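Projects > Prostance > Reports to the Funder

Progress Report, Second Period
3 min read
Print | E-mail

Prepared by Ermelinda Magalhães for the Adudo fund

In this period we continued the work of collecting and cataloging the old letters and parish papers from Pliruvbridge. At the end of September the catalog has 2372 entries. Of these, 574 were added since the previous report. This is a little less than we had planned, and I explain the reasons below.

The first reason is the handwriting. The papers from the Garcia family came to us in good order, but many of the older letters are written by one person who did not leave space between the words. Our two readers had to work together on these pages, and one letter could take a full morning. I decided that it is better to go slowly here than to correct the entries later.

The second reason is the dating. Many letters have only the name of a saint's day, without the year. We now write the date exactly as it stands in the letter, and in a separate column we give the probable year with the initials of the reader. The entries made before this rule are being checked again. This work is not finished.

The index of place names is ready for the letters A to M. We found that Pliruvbridge itself is spelled in many ways, so the index now sends the user from each spelling to the present one. I ask the fund to look at the sample pages sent with my last message and to tell us if this form is acceptable.

Spending has stayed inside the budget. The money for travel was not all used, as the family agreed to bring the last papers to us. With your permission, I would like to move the rest to the purchase of acid-free folders, which have become more expensive.

For the next period we plan to finish the place index, to complete the second check of dates and to begin the index of persons. 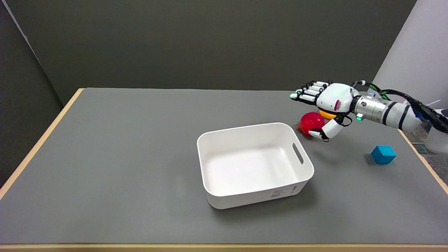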